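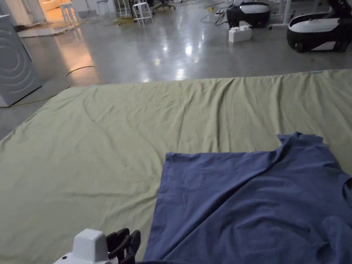

T-shirt on a green sheet, concrete floor

Thread: Side seams twisting after wash, cotton jersey

trimex_44
Plain cotton jersey tees, 14 washes in. On three of the four the left side seam now runs toward the front by 3 cm at the hem. Washed cold, tumbled low. Is there any way to pull this back, or is it permanent?

Hajar Zaki
That is spirality. Single jersey is knitted from yarn with residual twist, and the loops lean once water lets the yarn relax. A circular machine with many feeders adds to it. Washing released it, so your settings are a minor factor.

bokis
Disagree on minor. Tumbling makes it a lot worse than drying flat. I ran the same shirts both ways and the flat ones moved less than half as far.

Hajar Zaki
Less than half after how many cycles? Line and flat drying slow it down, but mine ended up in the same place after enough washes.

bokis
Four cycles. Fair point, I stopped there.

gebretsadik
To the original question: wet the shirt, lay it flat, pull the hem square by hand so both side seams hang straight from the underarm, and let it dry without moving it. It holds until the next wash. Steam pressing does the same job faster.

trimex_44
Tried the steam. Seam is straight, but now the neckline sits off center.

gebretsadik
Then the panels were cut off grain as well. Fold it shoulder to shoulder and see where the wales run at center front. If they slant, leave it alone.

Trerkness
For the next batch, look for plied yarn or interlock. Interlock is balanced and barely skews. It is heavier and costs more.

bokis
Interlock is too warm for summer. I would take the twist.

trimex_44
Wales slant on all three. Leaving them.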